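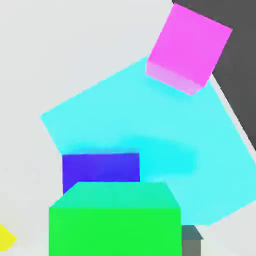
Magenta cube, cyan plate.

26 December 2025

Slept late, then went through the mail that piled up over the holiday. The state sent another letter on my unemployment claim. They now say I was overpaid for three weeks in November, when I had the part-time work at Nazari. I reported those hours. I have the confirmation page printed out, so I will send a copy with the appeal. The form is 7 pages long and asks for my last employer's address in two places.

Called Alfie Cropper after lunch. He got the same letter. He is going to pay it back and be done with it, and I told him I would wait if I were him. He said he'd think it over.

The Numden paper had a piece on the benefits bill. It would cut the maximum from 39 weeks and make people earn at least 4,000 dollars in the year before they file. Roland Penrose is for it. He held the seat without much trouble and I don't expect him to change his mind, but I wrote to his office anyway. Kept it to one page. Left out the part about the phone lines.

Leftover ham for supper. Need stamps, and the car needs oil before I drive to Nuner for the hearing.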